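Jovdale shared workshop to extend opening hours from December

14 November 2018

The shared workshop on Silbridge Road in Jovdale will extend its opening hours from December, following a review of bench use over the past year. The building will stay open until 10 p.m. on weekdays. Weekend hours do not change.

The review was carried out by Beril Avcı, who manages the site for the operating company, Cotura. It compared booking records with door entry logs and found that demand was concentrated in the early evening, when most benches were already reserved. Mornings were lightly used. The report recommended moving staff time from the morning to the evening, with no increase in total staffed hours.

Under the new schedule, the front desk will open two hours later than at present. Members with an access card can still enter the building before the desk opens, but the tool store will be locked until a staff member arrives. Hand tools kept at the benches are not affected.

Booking rules will also change. A single reservation may run for no more than six hours, and a member may hold two reservations at any time. Unused bookings will be released after 30 minutes. The present system has no automatic release, and the review found that a large share of evening reservations were never taken up.

"The benches were full on paper," Avcı said. "The door logs showed a different figure. We expect the release rule to have more effect than the longer hours."

Large work surfaces will be booked separately from standard benches. They have so far been listed in the same category, and members who needed a wide, clear top could not tell from the booking page what they would get. The revised page will give the length, width and working height of each surface. 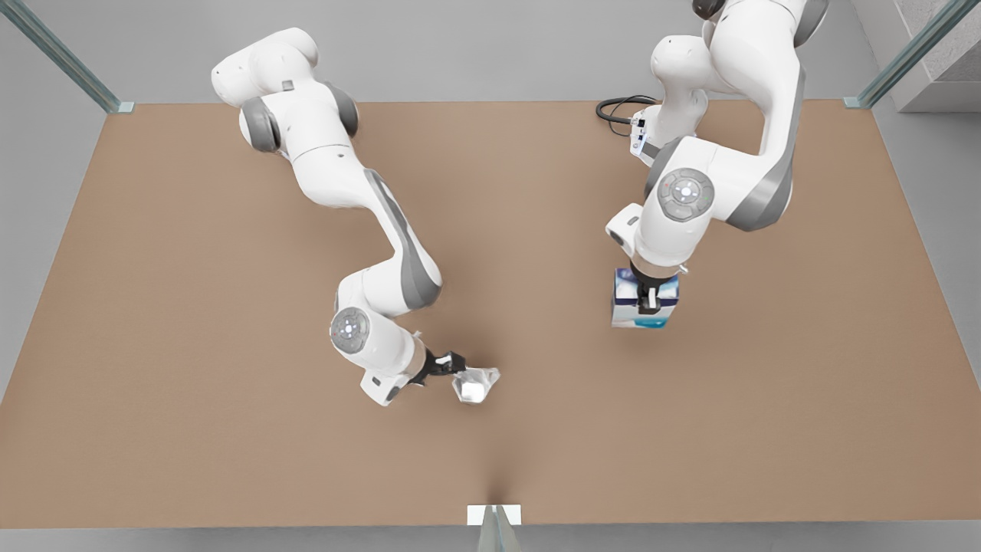
Fees and storage

Monthly fees stay at their current level until the end of the next membership year. Day passes will be sold online only. Cash payment at the desk ends when the new hours take effect.

Storage is the main point on which members disagreed during the consultation. The workshop has shelving for work in progress, and items may now be left there for two weeks without charge. Nevzat Değirmenci, a furniture restorer who has been a member since the site opened, asked for a longer period on the grounds that some finishes need more time to cure. Cotura kept the limit but will allow one extension on written request. Items must carry a label with the member's name and the date of deposit.

The dust extraction system will be shut down for filter replacement before the new hours begin. Sanding and sawing will not be permitted during that work. Dates will be posted at the entrance and sent to members by email.

Kylie Sutcliffe, who handles member accounts, said existing reservations will be carried over to the new system. Reservations longer than the new limit will be shortened from the end, and the members concerned will be notified. Questions about carried-over bookings should be sent to the accounts desk with the booking number.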